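Review: Omeo demonstration kit, simulator edition

Reviewed by Svenja Haberkorn

Omeo sells two things under the same name. One is a pair of hand-held grippers for recording demonstrations on a real bench. The other, reviewed here, is the simulator that goes with them. You hold the same handle, but the gripper, the table and the parts on it exist only on the computer. Every attempt is saved as an episode, and the episodes are what you train on.

We bought it in April for our workshop in Stidurstead. The job was to teach a sorting policy to pick mixed small parts off a cluttered table. Three of us recorded: Nabil Matar, Kojo Amoah and me. We set a target of 500 episodes and reached it in 13 working days.

Setting up

Installation took one morning. The handle was recognised straight away. Calibration is a short routine of six poses and has to be repeated whenever the base station is moved. The manual puts this in an appendix, and we lost most of a Saturday's recordings before Kojo found it.

Importing your own parts is easy if the meshes are clean. Ours were exported from an old Talebi library and several arrived at the wrong scale. There is a scale box in the import window, but no way to apply it to a whole folder.

Recording

The handle is light and the delay is small enough to forget. Opening and closing feels right on blocks and thick brackets. On thin plates lying flat it is poor. The fingertips slide over the edge or push the plate away, and you end up dragging it against another part to get hold of it. Nabil got good at this, but I am not sure it is a habit we want the policy to learn.

The scatter tool drops a fresh mix of parts before each episode. You can choose which parts go in and how far they spread. It sometimes puts one part inside another, and they jump apart when the physics starts. We threw those episodes away.

The view comes from a fisheye camera on the gripper, and the fingers take up a good share of it. You get used to that within a day.

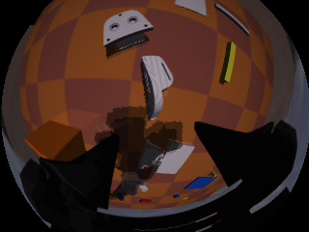
Shadows are my main complaint. At the default setting they have blocky edges, and dark parts are hard to pick out inside them. The higher setting is better but slowed our machine too much to record comfortably. We stayed on the default and varied the light direction between sessions.

Checking and exporting

Playback is good. You can trim the start and end of an episode, mark it as a failure and add a note. Failures are kept in a separate folder, which suited us. Export to the Nestitov format worked first time. There is no undo on delete.

Support

I wrote twice. Gudrun Schmieder answered both times by the next day and sent a script for the folder scaling problem. It should be in the program.

Verdict

Good for blocks, brackets and anything with some height. Weak on flat parts. I would buy it again for this job, but I would record the thin plates on a real bench.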